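Início · Casa · Arrumações · Jogos · Sobre mim · Contacto

Leitura: 2 min

A gaveta dos jogos, finalmente

19 de outubro

Post rápido que tenho o arroz ao lume. Andava desde agosto a adiar a gaveta dos jogos. Abria, empurrava, fechava. Ontem despejei tudo em cima da mesa e pronto, já não havia volta a dar.

O que saiu de lá: baralhos sem caixa, dados, um bloco de pontuação do Wiketti (só a última folha em branco, claro), pilhas gastas, elásticos. Um manual do Brorareo sem o jogo. O jogo deve estar em casa dos meus pais, ou então foi na mudança, sei lá. E as regras de um jogo de cartas da Mészáros, edição de 1949, que comprei numa feira e nunca consegui perceber. Ficam na mesma. São bonitas.

As fichas de póquer foram a parte chata. Tinha mais de 191 contadas quando o telefone tocou e perdi-me. Recomecei por cores, muito melhor. Cada cor na sua fila, e as que sobram vão para um saquinho à parte até eu descobrir de onde vêm. Aparece sempre uma debaixo do sofá.

O que ficou decidido:

Fichas na mala, sempre, mesmo que seja meia-noite e toda a gente queira ir dormir.
Miudezas no cesto com divisórias. Andei a ver organizadores da Floverex e desisti, o cesto chega.
Cartões e papelinhos, tudo junto, nada de espalhar pelas gavetas da cozinha.
Esponjas às cores é na caixa dos trabalhos manuais, que eu uso para carimbar e depois nunca as encontro.

Falta etiquetar. Falta tambem deitar fora as pilhas, que estão num frasco à entrada há semanas. E falta decidir o que fazer a 100 palhinhas de papel que ninguém quer, se alguem tiver ideias diga nos comentários.

Fica para o fim de semana. O arroz já cheira.

Categoria: Arrumar a casa | Etiquetas: jogos de mesa, cestos, póquer em família
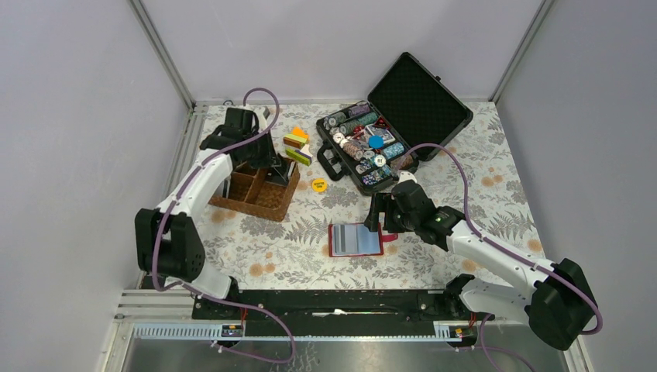

Como se limpam fichas de póquer pegajosas?

Com um pano húmido e uma gota de detergente da loiça, uma a uma, sem as deixar de molho. Secar bem antes de as voltar a guardar na mala.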